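3.2 Setting and materials

The study was carried out in two early childhood centers, one in Tivbridge and one in Kilstead. Both centers serve mixed-income neighborhoods and follow the same state guidelines for staffing and daily schedule. The Tivbridge center enrolls children in three classrooms and the Kilstead center in two. Pretend play is part of the morning program at both, normally between 9:30 and 10:15, and teachers at the two centers were already familiar with short observation periods from earlier work on snack routines.

We were interested in how children name household objects when an adult is present but does not prompt them. Earlier studies of this question have tended to rely on picture cards or on parent checklists. Picture cards give the researcher control over which words are likely to come up, but they also turn naming into a test, and children who talk freely at play may say very little when shown a card. Checklists cover a wide range of words and are quick to collect, although parents differ in how strictly they credit a word as known. We therefore used open play with a fixed pool of kitchen toys and transcribed all speech directed at the toys, at another child, or at the adult.

Sessions lasted 15 minutes and were held with groups of no more than 5 children. Groups were formed by the classroom teacher, who was asked to keep regular playmates together. A total of 227 sessions entered the analysis. Sessions were dropped if a fire drill or early pickup interrupted them, or if the sound recording could not be transcribed. Speech was transcribed in full and then coded with the Liyanage scheme, which separates bare labels ("cup"), labels with a describing word ("little cup"), and functional phrases ("the one for pouring"). Functional phrases were kept as their own category even when they contained a label -- a decision that affects the totals in Section 4 and is discussed there.

Toys were drawn from the Vivia play kitchen collection held by the project. The collection was chosen for its range of shapes and for the number of items that have more than one common name in the region. A colander, for instance, may be called a strainer, a drainer, or a bowl with holes, and all of these were accepted as labels. Food containers were included alongside dishes so that children would have reason to talk about contents as well as vessels. Toys were wiped down between groups and checked for damage at the end of each week. Figure 2 shows toys on a white tabletop; the first view includes a plate, a ketchup bottle, a colander, a cup, and a small toaster oven.

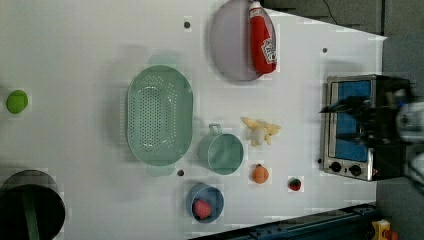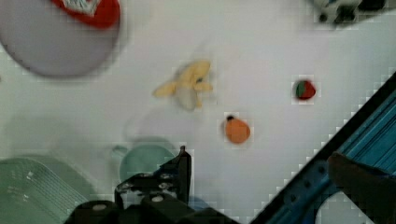
Figure 2. Toys on a white tabletop, two views.

3.3 Coding and agreement

Two coders worked independently from the transcripts and did not know which center a session came from. Both coded a shared set of 1,000 utterances before the main coding began, and disagreements in that set were settled by discussion. The remaining transcripts were divided between them. Where a child used a word that neither coder recognized as a name for the object, the utterance was marked as unclear and left out of the label counts.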